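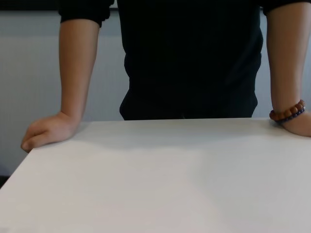
Table check, white tables, room Geleck
Checked by: Mehwish Dhanial
Date: 14 October 2021

1. Top surface. OK.
Comment: The white top is plain and smooth. Please continue to wipe it with a soft cloth only.

2. Load. OK.
Comment: I leaned on the table with both forearms and it did not move. The limit in our room rules is 300 pounds, this I did not test.

3. Jewelry and sleeves. To discuss.
Comment: Short sleeves are fine. Beaded bracelets on the wrist are not forbidden in our rules, but for lifting I would prefer that we take them off. Celeste Pinheiro, please decide.

4. Lifting and tilting the panel. OK with remark.
Comment: One hand at each end, fingers curled over the edge. Keep the feet away from the rounded corner when the panel is tilted.

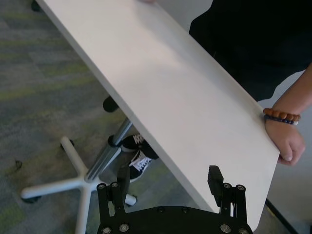 5. Floor under the panel. Needs action.
Comment: A thin black cable or bar is crossing the light gray floor. Move it to the wall side before the next lifting.

6. Underside and screws. Not checked.
Comment: I had no key for the screws. Nighat Rajput will bring one, and I will fill in this point after.

Next check: April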